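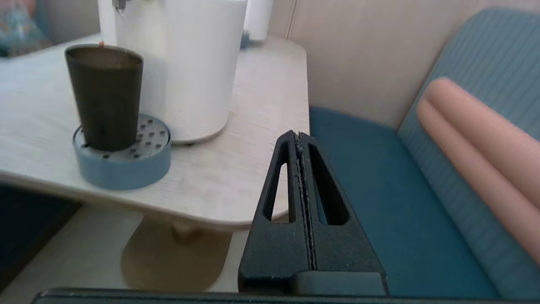 *Attachment 1 – gripper between the table and the teal seat*

**Ticket 216 – Brumine deposit calculator, first-home page**

Found it! The calculator was adding the $940 appraisal fee twice for anyone putting 5% down, so the cash-to-close figure came out too high. Wulan Pillai spotted it on a Halász listing, great catch!

- Cleared saved quotes, no change
- Switched off the Primau rate feed, same total
- Ran 3 test buyers at 20% down, all correct
- Removed the second fee line, 5% total now matches the lender sheet

Barnabás Kocsis is rerunning Sunday's quotes – I'd love to get those buyers their new numbers today. Status: fix live, reruns open.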